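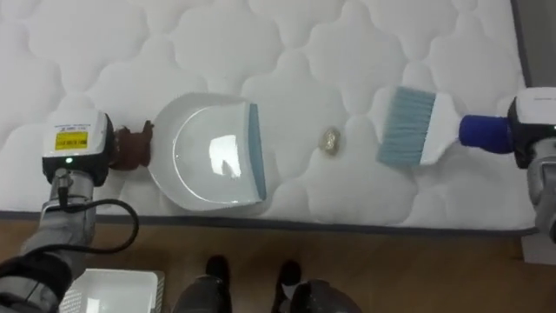
Parvaneh Soltani asked at the close of the last session whether a mattress ought to be swept at all, given that a vacuum cleaner was to hand. The question is a fair one and is taken up in these notes.

Handout 3: Dry Care of Bedding
Housekeeping Skills, Unit 322
Issued by the Wastirari course office, September
Last updated: Saturday

A quilted cover holds small items in the dips between its raised panels. Coins, buttons and hairpins should be lifted before any machine is used, as they may damage the hose or be lost in the bag. A dustpan and hand brush kept only for bedding are suitable for this work.

Students should proceed as follows. Strip the bed fully. Lay the dustpan flat on the mattress, with its rubber lip against the fabric. Hold it still and bring the brush towards it in short, light strokes, following the line of the stitching. Do not press down, or the item will sink further into the quilting. Money and jewellery are to be placed in an envelope marked with the room number and handed in at the desk.

Vacuuming comes afterwards, with the upholstery head, and is covered in Handout 4. Brushes used on floors must not be used on beds.

Related items
Bakhtiari Room: practical timetable
Linen counting and storage
Lost property form 777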